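Chapter 13
Making the Bed

A bed is made in layers, and each layer depends on the one under it. In Chapter 12 you learned to fit the bottom sheet and check its corners. This chapter covers the top sheet.

Edith Cárdenas, who trained housekeepers at the Mustedwood Hotel, taught the top sheet from the foot of the bed. Take hold of the near edge, lift it, and draw the fabric toward you until the long creases run straight.

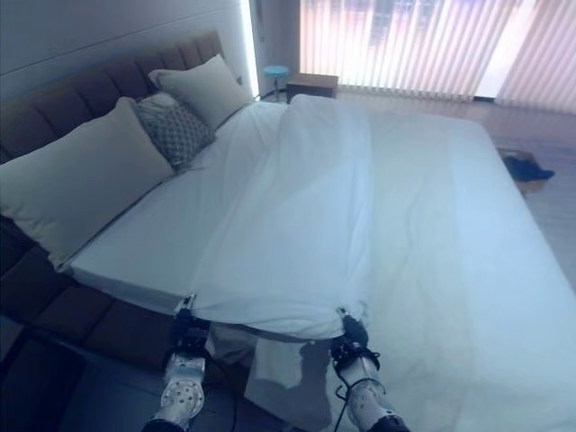 Leave enough cloth hanging at the foot to tuck under the mattress. Corners come next, then the blanket. Practice on a bare bed before you begin Section 13.1.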